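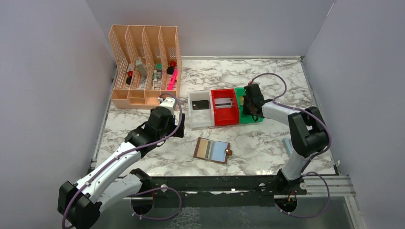 Is the Skerville two-arm kit okay for someone who has never owned a robot before?
It suits a patient beginner. You need to be comfortable following a wiring diagram and typing a few commands, but there is no soldering and the teaching software does most of the hard parts with you.

That's the short version I pieced together after reading a lot of threads, but I'd love more detail from people who have lived with one! Our library has set aside $2,387 for a small automation project, and the kit with both arms, the rail and the walled enclosure comes in just under that. The job we have in mind is sorting returned membership cards and gift cards into coloured trays. Light stuff, nothing heavier than a card holder.

What I'm trying to work out:
Does it cope with thin flat things on a hard tabletop?
Is the second arm worth it, or should we get the single and save $800?
How long before it was doing something useful for you?

I've seen Rebelo recommended as well, but their cheapest two-arm set seems to be sold only to schools. We're in Bolthorpe, if shipping makes a difference.
Ermelinda Paiva

Joar Strand
Oh, you're going to have fun with this. I've had the two-arm version since December and I still go out to the garage before breakfast to try one more thing on it.

Thin flat things are the hardest part, so I'm glad you asked that first. The stock fingertips are smooth and a card lying dead flat on a hard surface just slides away from them. Two things fixed it for me. I bought the soft tips (they come as a pack of 2, so one pack does one gripper), and I taught the arm to press down gently and drag the card to an edge before it pinches. After that it was a different machine – it went from missing most of the time to picking up nearly everything I put in front of it. Glossy cards are still worse than matte ones.

Trays with low walls are your friend. Tall ones mean the wrist has to come straight down, and then the elbow gets into awkward positions.
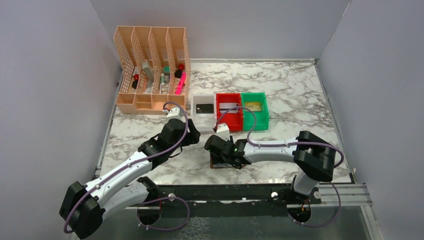
Card sorting with both arms, pens parked in the organizer at the back.

On the second arm: get it if you can stretch. You can do plain sorting with one, no question, but as soon as you want to hold something steady and pull a card out of it you need the other one. I bought the single first and upgraded later, and paid shipping twice, so learn from me. Also the enclosure is much nicer than I expected. Plain pale walls make a big colour difference for the camera, and mine stopped confusing my red tray with my old orange toolbox.

Useful work took me three weekends. The first one was all assembly and cable routing. Leave more slack at the elbow than the manual shows, then wave the arm through its full range by hand, power off, before you tie anything down. I pulled a connector out my first night by skipping that.

Denise Greenwood
Get the single. We've got one at the hobby centre and it's fine.

Hưng Đỗ
Agree with most of what Joar wrote. A couple of extras from running the same kit in a print shop.

Budget for the teaching time. You show the arm the movement over and over, and the software learns from what you did. For one task, card to tray, we did a few evenings of it and got something decent. When we added a third tray colour we had to go back and record more, so decide on your trays first and don't swap them halfway through. Mark where they sit, too. A bit of tape on the table is plenty.

The fingertips are a wear item. The supplier says 2,000 grips a set and ours lasted a fair bit longer than that, but we only handle paper and plastic.

Shipping to Bolthorpe should be okay. Ours came through the Itport depot in two boxes, with the rail in the second one, and the second box showed up four days after the first. Don't panic if you open box one and there's nothing to bolt the arms to! Support answered my email the same afternoon and sent the missing hex key at no charge.

Rebelo do sell to libraries, by the way. Belmiro Godinho on their sales desk set up a quote for my sister's branch last year. I'd still pick the Skerville for this job, mostly for the enclosure and the software, but it's worth asking so you have two prices to compare.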